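Sunday, February 26, 2023

Thirteen miles! I have walked 13 miles in one go and my legs still bend, just about. I'm writing this with my feet in the washing-up bowl and a pot of tea going, and I want to get it all down before I fall asleep.

We set off from Wistville a bit after seven, Haruna in that enormous orange hat and me with far too many sandwiches. Frost on every gate, a proper pink sky, and the first skylark of the year going mad over the top field. I'd forgotten how loud they are! Haruna stopped dead and made me stop too, and we stood there until our noses ran.

The planning has been half the fun, I must say. All those evenings with the maps spread out, Rosário arguing for the ridge and me for the river, and a pencil line rubbed out so often the paper went furry.

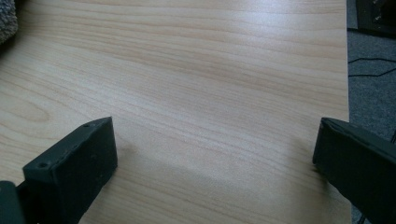 Pale wood, lovely grain.

The river won in the end, thank goodness, because the snowdrops below the Rivier bridge were the best I've ever seen, whole banks of them right down to the water. Two dippers as well, bobbing about on the stones. We ate the first sandwiches there (cheese and Kazue's plum chutney, heavenly) and it wasn't even ten o'clock.

After that came the hill. It's only 600 feet but it goes straight up, no messing, and I sang the whole of the school song under my breath to keep going. At the top you could see clear to the sea. I shouted. Haruna shouted. A sheep gave us a look.

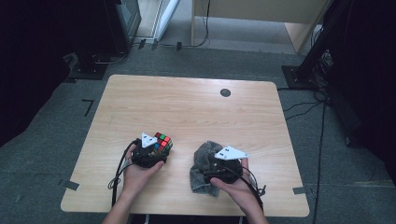

Coming down was harder on the knees than going up was on the lungs, and I slid the last bit on my bottom, so the good trousers are soaking in the sink. Then three miles of lane, which dragged, until Sayaka came out to meet us with a flask of soup and walked the last stretch with us. Leek and potato. I could have cried.

New boots: one small blister, left heel. Must get thicker socks, and a new lace, and ring Sachiko about the coast path in October. She thinks we could manage it in four days if we send the bags on ahead. Four days! I've already got the map out again.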